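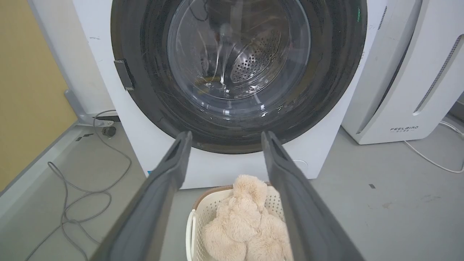 Ailsa Farquharson has run the laundry at Mudgway for long enough to have opinions about blankets. The shared house has 60 residents and four machines, and she says most of the trouble starts with people washing big, soft things the way they wash T-shirts. Anything fluffy, like the beige bundle in the white basket below the washer door, gets a load to itself. "It takes up more water than you'd think," she said. "Put jeans in with it and the drum goes off balance, and then I hear it from my office."

Farquharson keeps the spin low for long fibres and uses half the usual detergent. She won't allow fabric softener. "It coats everything. You get a lovely smell and a flat blanket."

The front-loaders came second-hand and cost $832 each. She wipes the glass and the rubber seal every night at nine and leaves the doors open until morning. Residents are asked to check pockets, although coins still turn up in the filter.

Tanveer Khokhar, who moved in last May, learned her rules after a bath mat shed through a full load of work shirts. "I was picking fluff off my collar for a month," he said. He now does his heavy washing early, before seven, when there's no queue.

Drying is the slow part. Farquharson prefers the outside line, but in winter she uses the dryer on low and stops it twice to shake things out. "Feel the middle, not the edges," she said. "If the middle's cool, it's still damp – put it back in."

Contact | Copyright Mudgway | Back to top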